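**Household Handling Project: progress report, June**
To: Nestari program office
From: Emlyn Ifans

Work since the last report has gone mostly into the open day, which the grant asked us to hold before the end of the second period. It took place on a Thursday, from ten until four.

## Open day

We had 17 visitors, including two from Oosthuizen and one from your own office. The invitation went to 30 people. Visitors came in small groups and each group got the same short program: a talk on the goals of the project, a demonstration with the hand-held gripper, and time to try the gripper themselves.

Tùng Vi ran the demonstrations. The task was the kettle task from the work plan. The operator lifts a kettle off its power base, moves it to a marked spot on the table, and puts it back. We chose it for the open day because everyone knows how a kettle should be handled, and people could judge the motion without any background in the field.

The kettle is the stainless steel one with the beige handle, on a round beige base. Its body is polished and reflective, so it is a harder object for our vision software than the plastic cups we used in the spring. The box with the printed markers stays on its stand on the far side of the room so that position can be checked against a fixed object.

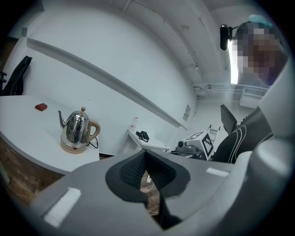 ## What visitors told us

- The gripper is heavier than they expected. Several switched hands partway through.
- The kettle handle is awkward to approach from the spout side. Tùng has added this to the operator notes.
- The Oosthuizen visitors asked for a task with a lid. We will look at it, but it is not in the current work plan.
- The talk was too long for the last group, who had a train to catch. Next time it will be cut in half.

## Data collected to date

The collection now holds 533 recordings, all checked and labeled. Of these, 200 are of the kettle task. Recordings made by visitors are stored separately and will not be used for training.

## Next period

1. Finish the drawer task and move its recordings into Voter, our review tool.
2. Replace the finger pads on the second gripper. Flurno has quoted for the parts and the order is waiting for your approval.
3. Send the draft operator guide to your office for comment.

Spending is within budget. The catering invoice has not come in yet and will appear in the next statement.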